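How do you get heavy sweaters out of a front loader without stretching them?

Posted by Jocelyn Dizon, 04/11/2022

Hi everybody! We moved into a place with a front-loading washer tucked behind a partition, right next to the carpeted room, and I'm still getting used to it after years with a top loader. My trouble is the dark knits. They're so heavy after the spin, and the sleeves hang down and get tugged every time. I've also been carrying them in a plastic basket with holes in it, and I worry about drips on the carpet. How do you all do it?

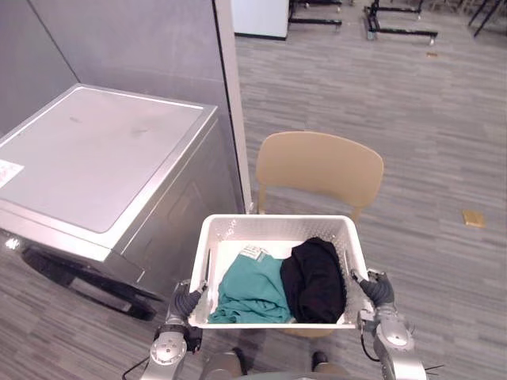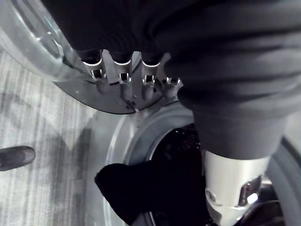
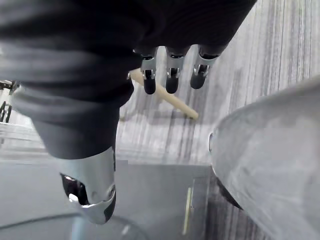

The white basket by the washer is in the first one, dark gray fabric at the open door in the second, and the striped carpet with a wooden dowel on it in the third.

Ermelinda Carvalho
Oh, I know that sleeve problem well! Put the basket right up under the door opening, reach in with both hands and gather the whole sweater into a bundle before you lift, sleeves too. Never pull by a cuff. My mother taught me to dry them flat on a towel, and I have one gray cardigan that has kept its shape for years that way (it's my favorite, so I fuss over it). As for the carpet, an old bath towel folded in the bottom of the basket catches the drips.

Thiện Vi
Run a second spin. Mine come out much lighter.

Amado Maglaya
I agree with Ermelinda about the towel. I'd go easy on the extra spin if it's wool, though, and check the label first. Good luck with the new place, Jocelyn!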